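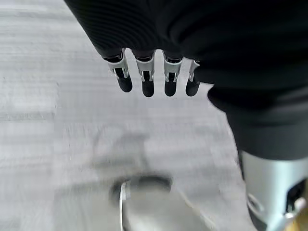
Ranger des chaussons sur une étagère basse sans qu'ils tombent

Question posée par Luto – juin

Bonjour, dans notre salle d'accueil (moquette grise en dalles) on a une étagère à chaussures basse, planche en bois clair et montants en métal noir. On y met les chaussons des visiteurs, des blancs et des gris, de tailles différentes. Les petits finissent devant, les grands dépassent, et ceux qu'on pose debout glissent. Comment les ranger pour que ça tienne ?
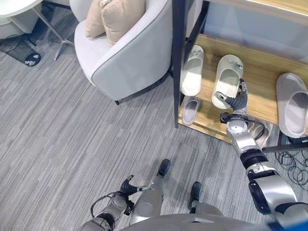

Je précise que je ne peux pas percer le mur, et que la planche n'a pas de rebord. J'ai 51 cm de large pour les chaussons, le reste sert à autre chose.

2 réponses

Réponse de Jukitz
Posez-les à plat, talon vers le mur, et mettez les grandes pointures d'un côté, les petites de l'autre. Debout, ça gagne de la place mais il faut un appui. Une baguette collée à 3 cm du bord avant suffit, avec de l'adhésif double face. Dégraissez la planche avant – sinon ça se décolle au bout d'une semaine.

Pour les blancs, prenez le chausson par le haut de la bride et pas par la semelle, les traces de doigts se voient vite.
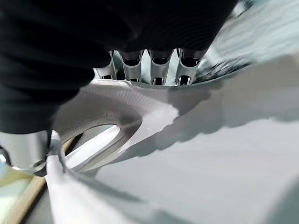 Si les semelles sont souples, emboîtez les deux chaussons d'une paire l'un dans l'autre. Chez nous on fait ça pour les visiteurs et on ne cherche plus le deuxième.

Réponse de El-Sayed
Un panier par terre. Ça marche aussi.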